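How to Submit a Comment on a Proposed Forest Clearing Permit

Residents and organizations may comment on any clearing permit application published by the Harwood Regional Land Office. Comments are accepted in writing for 59 days after the notice is posted. The steps below apply to private and commercial applications alike.

Step 1. Find the notice
Open the public register and search by district or by applicant. Write down the file number. A comment sent without a file number may be returned unread.

Step 2. Read the application
Each file contains a site map, a burn or felling plan, and a replanting schedule. Larger files, such as the Furtado valley application, run to more than 470 pages. Start with the map and the replanting schedule — most objections upheld in past years concerned one or the other.

Step 3. Write the comment
State your name, your address, and your connection to the area. Refer to the application by page number. Keep the comment to 3 pages; photographs and water test results may be attached separately. If you believe that fire has been used before a permit was granted, report it to the district ranger as well. The permit office does not investigate offenses.

Step 4. Send it
Comments may be mailed or delivered to the front desk. Ask for a stamped receipt and keep it until a decision is published. 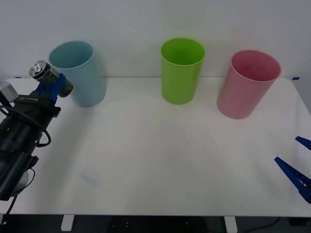

Marcelle Le Goff writes that her comment on the Hirnero tract was accepted only after she added page references, and that the desk gave her 6 extra days to do so. She advises others to call before the deadline if anything is missing.

Extensions of this kind are granted at the discretion of the office and must be requested in writing. Decisions are posted in the register under the same file number.

Last updated 19 Sep 2025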